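Ostis sorting arm, four months in at our returns room

We run returns for a few gift and homeware shops out of a unit in Plirnport. About 300 items a day come back, more in November, and up to last spring every one of them was lifted out of a bag by a person, looked at, and put in a tub. Now half the benches have an Ostis arm. I've been on the bench next to one since it went in so this is a user's review, not a manager's.

Setting up. Slow. The supplier, Ketilsson, sent a fitter and a laptop and it took 4 visits before we were allowed near it. Manual is fine if you already know what it's on about. Practice software that comes with it is the best part of the whole package - you try a job on screen first, see where the arm would go, then send it to the real one. Saved us a lot of breakages I think. Wish it had come with more than the one licence, we queue for it.

Day to day. Good on anything boxy. Soft stuff it drops. Thin stuff lying flat on the bench, forget it, you'll be called over. Mixed loads are where it earns its money or doesnt, and the load you get in returns is always mixed. Two fingers is all you have to work with, so before every run you're thinking about what it can get either side of. 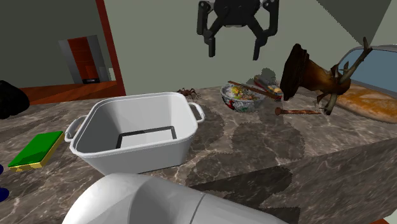
What's changed for us. Less bending, my back is better, I'll give it that. But the job is now mostly watching and being fetched. You used to chat over the bench and now you're listening for the bleep. Two of the older hands moved to packing by choice. Nobody lost their job, which we were told in writing and so far has held, but the two who left in summer werent replaced either. Make of that what you will.

Training was one afternoon. Should have been a week. The people who got most out of the arm are the ones who were let loose on the practice screen and allowed to get it wrong, the rest of us learnt by pressing stop.

Also the stop button is on the wrong side if you're left handed. Raised it, got a form.

Noise fine. Cleaning fine, wipe down and go. Tubs need to be put back on teh same spot each time or it sulks.

Would I buy it? Not my money. For boxes yes. For a room like ours, 6 out of 10, and put the training in the budget.

Comments (3)

benchmonkey: Same here with flat things. We stand them up against a block and it copes.

tall_order: We looked at Ostis and went with Jernia in the end, mainly for the second licence. Bleep is just as bad.

p.r.: Was the 6 before or after the back got better?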